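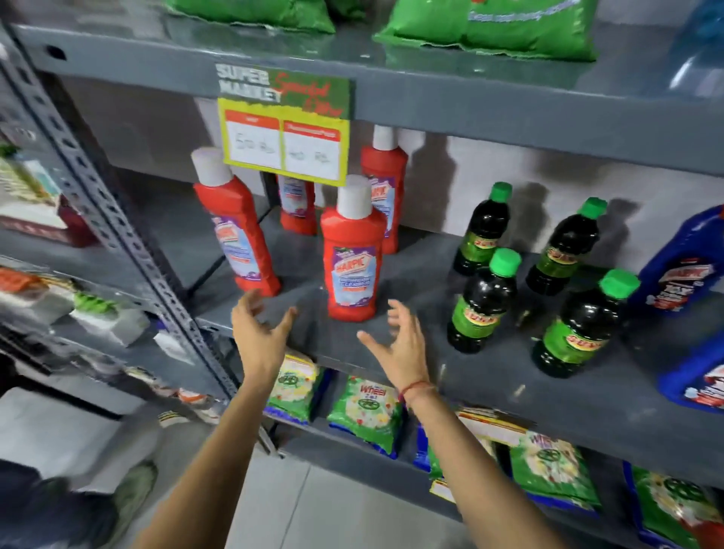 Two hands at the shelf with the red bottles.

The Cloterar stopped in aisle 2 in March, halfway through the night count, with its arm out and its light on amber. Leonor Calado pressed reset. The arm closed on a bottle that wasn't there and swung at her shoulder.

She hit the red stop and sat down on the tiles.

"It thinks it's holding something," Tiago said over the phone. "Leave it off. Can you finish by hand?"

She looked down the aisle. The machine had logged 500 bottles of toilet cleaner.

"I'll start over," she said, and reached for the first one.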